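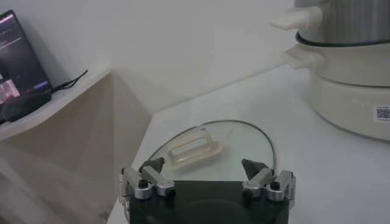 Lid, glass, with cream-colored handle. 

Larnach Steamed Bun Set: README

Last edited 06/02/2019
Maintainer: Fernanda Mendes
Kitchen site: Drillmont

Summary

Larnach is a record of one small kitchen task: moving steamed buns between a steamer and a serving plate. It covers the tabletop, the cookware and the buns. The set holds 319 entries. Each entry has a folder with stills and a text file, notes.txt, giving the layout of the table.

Objects

steamer: round pot with a perforated steel tray and white side handles
lid: round, clear glass, cream-colored oblong handle
plate: large, shallow, glossy
bun: round, pale, steamed type
table: white top, set against a white wall

The steamer is labeled as one object. Do not split the tray from the pot, even when the tray is fully exposed. The handles belong to the steamer label as well.

Layout

The steamer goes near the middle of the table. The plate goes on the right and the lid on the left when both are in use.

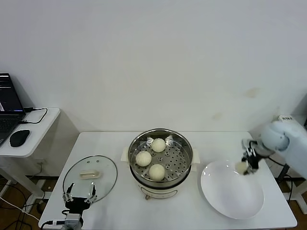

Positions are written relative to the steamer, using left, right, front and back as seen from the near side of the table. "Front" means toward the near edge. Buns on the tray get a position only. Buns on the plate get a position and a spacing value, either "clear" or "touching". Spacing is judged by eye from the still.

The lid is always recorded, including when it lies flat on the table. An entry with no lid in view gets lid: not_seen. Do not guess at where it went.

Plate entries

Plate stills tend to be low in contrast. The rim and the table are close in tone, so outlines were drawn from the rim line and the highlights. Outlines made before November were drawn at a fixed width and are wider than they should be. We have redone 31 of them. 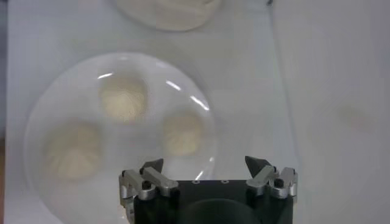 Plate with three buns, spacing "clear".

Pleats on a bun are not labeled. Shade is not labeled either, as it changes too much with the lighting to be of use. Size is left out for the same reason: buns nearer the viewer look larger.

Tray entries

1. Record the number of buns on the tray.
2. Record any other item lying on the tray under "extra". Use a plain word for its shape if its use is unclear.
3. Mark the plate as empty or loaded.

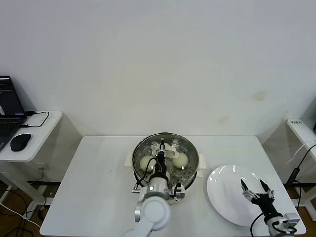 Known issues

The marks on the wall were picked up as objects in the first export. They are masked in the current one. Reflections on the plate rim still cause false edges in nearly 4 percent of outlines.

Related sets

Zerolness covers cups and saucers and uses the same position terms. Sangkhawat covers rice bowls and has its own label list, so the two should not be merged without a mapping file.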